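The Drevel Pitch

The client wanted it to feel like January. Ornella Negri wrote that on the whiteboard and stood back from it with the cap still in her teeth.

"It's a cracker," said Syafiqah Entili.

"It's a seed cracker. They were firm about the seeds."

The agency had until four to come up with a line for Drevel, which was launching in 700 stores and had so far turned down everything, including a line they had written themselves and forgotten. Sanna had the account before that and lost it over a font. Ornella had worked at Sanna then. She didn't bring it up and neither did anyone else, at least when she was in the room. 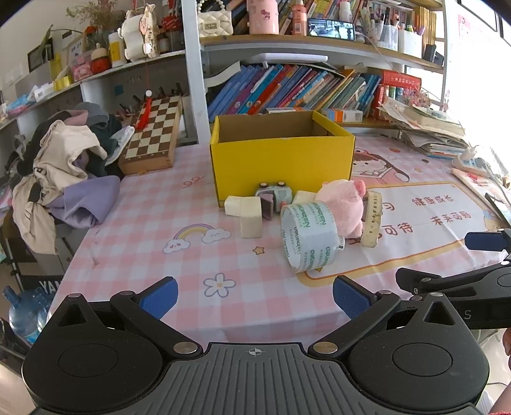

Mivumar Creative Department -- Staff Fiction Page

Syafiqah read the old lines out loud. There were 13 of them. She read them flat, the way you read a parking ticket, and after each one Ornella said no.

"Winter, but crunchy."

"No."

"The quiet snack."

"It's the loudest thing I've ever eaten. No."

At lunch they ate the samples because neither of them wanted to go down for sandwiches. Syafiqah put hers in soup from the machine. Ornella watched the cracker go under and come up again.

"My mother did that," Ornella said. "When the heat was out. Seven of us in the kitchen with our coats on, and she'd put crackers in the soup so it looked like more."

Syafiqah picked up a pen.

"Don't," said Ornella.

"I wasn't going to."

"You were. It's a good line and you can't have it."

Syafiqah put the pen down. They finished the soup. Out in the hall someone from Sunus, the media people, was asking where the bathroom was, and then asking again.
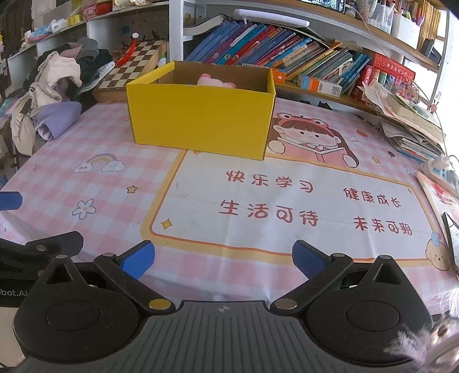 At ten to four they had eight words on the board. It was a line about coming in from the cold and it could have sold boots. The client loved it. He said it on the call three times, a little differently each time, and the last way was the way it ran.

Ornella wiped the board and got her coat. In the elevator Syafiqah asked whether it had worked, the crackers, whether it had looked like more.

"No," said Ornella. "But we talked about it the whole meal."

She pressed the button for the lobby again -- it was already lit -- and they went down.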